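Umell's handling rules, and one reader who doubts them

Umell's standard for recording cloth work with hand-held grippers runs to 11 pages. The engineer who audits it for Tustov is not impressed by the length.

"Most of it is about paperwork," she told us. "I wanted to know when a fold counts as a fold."
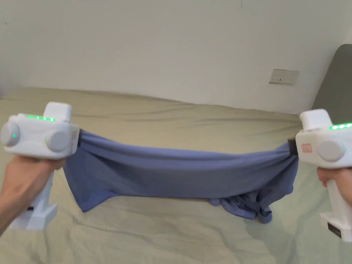 A garment held between two grippers over the bed.

Her first complaint is rule 3, which says cloth must be "presented evenly." Evenly to whom, she asks. The Trasto draft used the same word in April and dropped it.

"You can't check a word like that. Give me a limit or take it out."

She is no kinder about sample size. The standard asks for 1,000 takes per task, and she has yet to see a reason for the number.
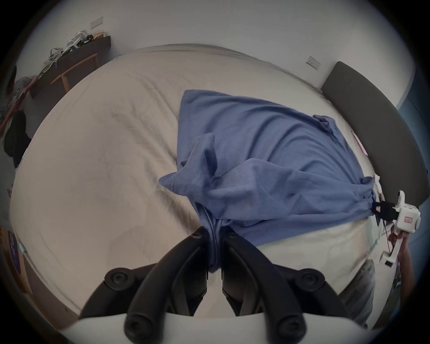
What would change her mind

"Let two strangers grade the same 198 takes. If they disagree, the rule is bad."

Would Umell do it? She shrugged. "They said they'd look into it."

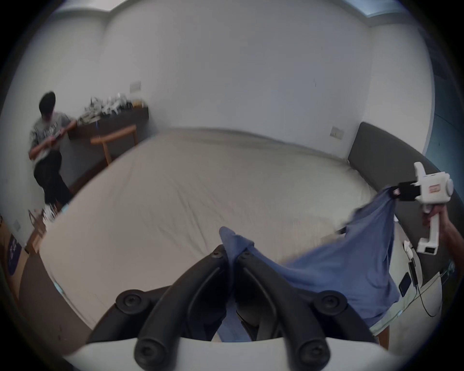 Pandey Standards Desk

Umell plans a second edition. She has asked to see the failed takes first, and is still waiting for them.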